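Plot diary, Solomgate
6 March 2020

Overcast, light wind from the west, soil at 10 cm reading 6 degrees on the probe at nine in the morning. Ground too wet to walk on at the lower end, so I kept to the boards and did the hedge survey I have been putting off since December.

The boundary on the north side is mixed. From the gate going east: hawthorn, then blackthorn, then a run of yew that must predate the rest, then hawthorn again to the ditch. I measured the yew at chest height where there is anything that can be called a trunk. The largest stem has a girth of 268 cm, taken twice, with the tape below the fork both times. Above the fork the figure means nothing. The next stem along has fused with a dead one and I have left it out of the table.

Yew sex, for the record: the two western plants are male. Cones are swollen and pale on the undersides of last year's shoots and a tap with the cane released pollen. The third plant I take to be female on the strength of the few arils I noted on it in the autumn, but I could not find ovules today with the hand lens. Leave as probable. The fourth is still unsexed after three seasons.

Blackthorn is in tight bud, white just showing at the tips on the south face only. Hawthorn leaf is further on than I had it at this point last year, first leaves open on the lower shoots, nothing at all above shoulder height. I have seen this before on plants that were cut hard. The upper growth is thin and exposed.

Cut ivy off the second yew to a height of one metre. Stems up to thumb thickness, severed and left in place to die back. I did not pull them, the bark comes away with the rootlets. Ivy on the hawthorn I left, it still has black fruit on it and the woodpigeons are using it.

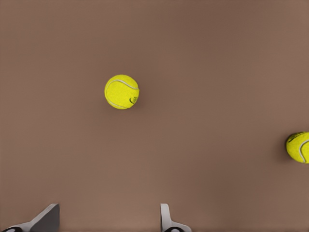 Seed trays next. The rowan and spindle lots have been outside in the cold frame in sand since December. Spindle: no movement, seed still firm when cut, embryo white. Rowan: radicles showing on a small part of the tray, so I moved the whole lot up to the bench and sowed it into modules the same morning. Forty would be a fair return from it. I sowed 300, two to a cell, in the usual mix of three parts leaf mould to one of grit, topped with grit to 5 mm. Labels in pencil. The pen labels from last year have bleached out and two rows of whitebeam are now unnamed.

Yew seed from the older collection went back in for a second winter. It has had one warm spell and one cold already and there is no reason to expect anything before next spring. Checked the sand for moisture: it holds together when squeezed and gives up no water. Mouse mesh intact on all sides. One corner had lifted and I have put a brick on it.

The wild service tree from the Mudaliar nursery has not broken bud. Scraped a small patch on the lowest side shoot and the tissue is green, so it is alive. The leader is brown down to the third bud. I will cut back to live wood when I can see which bud is going to take over, and not before. It was bare-rooted and sat in its bag for nine days before I planted it, so I can't put that down to the nursery.

Zistia sent the new mulch mats. They are thinner than the last batch and the slit is off centre, so they do not close round the stem. Fitted six, overlapped the slits with a stone on each. The rest are in the shed. I would pay the extra for the old sort if they still make them.

Spent the last hour reconciling the notebook with the card index. The index runs to 348 entries and the notebook had three that were never carded, all ferns, all from the Trurnolby bank. Hart's tongue, soft shield fern, and one I had down as male fern but with pale scales and a flat, broad base to the frond. Could be a buckler. The scales on broad buckler should have a dark central stripe and my note does not say one way or the other. Needs a second visit with the lens, once the new fronds are up far enough to be any use. Carded it as Dryopteris, species open.

Also corrected: the entry for dog's mercury on the same bank gave it as flowering in the wrong column. It is male plants only along the path. The female patch is higher up by the badger run and I have given it its own card.

Rain gauge emptied, 11 mm since last reading. Boots left by the stove.

To do: grit, pencil labels, blade for the folding saw. Look at the fourth yew again in a fortnight. Move the brick if the mesh stays flat by itself.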